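How Does a Speaker Make Sound?

Sound starts when something moves. Put your fingers lightly on the front of your neck and hum. You can feel a buzz. That buzz is your vocal cords moving back and forth very fast. They push on the air, the air pushes on more air, and the push travels across the room to someone's ears.

A speaker does the same job with paper, wire and a magnet.

What is inside

Most speakers have a cone at the front. It can be made of paper, plastic or thin metal. Around the outer edge of the cone is a soft ring, often rubber or foam. The ring lets the cone slide in and out without tearing.

At the back of the cone is a small tube with wire wound around it. This is called the voice coil. The voice coil sits in a narrow gap in a strong magnet. The coil does not touch the magnet.

When electricity runs through a coil of wire, the coil turns into a magnet too. You may have made one at school with a nail and a battery. If the electricity runs one way, the coil is pushed forward. If it runs the other way, the coil is pulled back. The cone is glued to the coil, so the cone goes along with it.

Music comes to the speaker as electricity that keeps changing direction. The cone follows every change. It moves out, it moves in, and the air in front of it moves as well.

High notes and low notes

The number of times something moves back and forth in one second is called its frequency. We measure it in hertz. A cone that moves back and forth 500 times in one second makes a sound of 500 hertz. That is a note you could sing or whistle.

A cone that does it only 20 times in one second makes a very deep sound. It is close to the lowest sound people can hear, and you may feel it more than hear it.

Low sounds need a lot of air to move, so the speakers that make them are usually big. They are called woofers. High sounds need a cone that can change direction very quickly, so those speakers are small and light. They are called tweeters. Many speaker boxes have one of each. A part called a crossover sends the low sounds to the woofer and the high sounds to the tweeter.

Why is there a box?

When the cone moves forward, it squeezes the air in front. At the same moment the air behind it gets stretched out. If the two meet, they cancel each other, and the low notes get very weak. The box keeps the air at the back away from the air at the front.

Matvii Savchuk teaches a sound club for fourth graders. He plays a song through a bare speaker lying on a table, then holds the same speaker against a hole in a shoebox. The bass gets louder right away. You can try it too if a grown-up has an old speaker to spare.

How loud is loud? 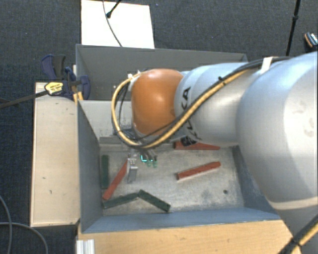
Loudness depends on how far the cone moves. A small push on the air makes a quiet sound, and a large push makes a loud one. Many music players show this with a row of bars that light up as the sound gets louder. If you want to draw a meter like that, six narrow bars are enough, three dark green and three red, like the ones in the bin in the picture. Color the green ones first, for quiet and medium sounds, and put the red ones at the end, for sounds that are too loud. On a real meter, red means it is time to turn it down.

Very loud sound can hurt your ears, and the harm may not heal. If someone next to you can hear the music from your headphones, lower the volume.

Try it yourself

You need a bowl, plastic wrap, a rubber band and a pinch of rice. Stretch the plastic wrap tightly over the bowl and hold it in place with the rubber band. Put the rice on top. Hold a speaker close to the bowl, without touching it, and play a song with plenty of bass.

Watch the rice. Then play a song with mostly high notes and watch again. Write down which song made the rice jump more.

Words to know

Cone: the part of a speaker that pushes the air.
Voice coil: the wire that moves the cone.
Frequency: how many times something moves back and forth in one second.
Woofer: a speaker for low sounds.
Tweeter: a speaker for high sounds.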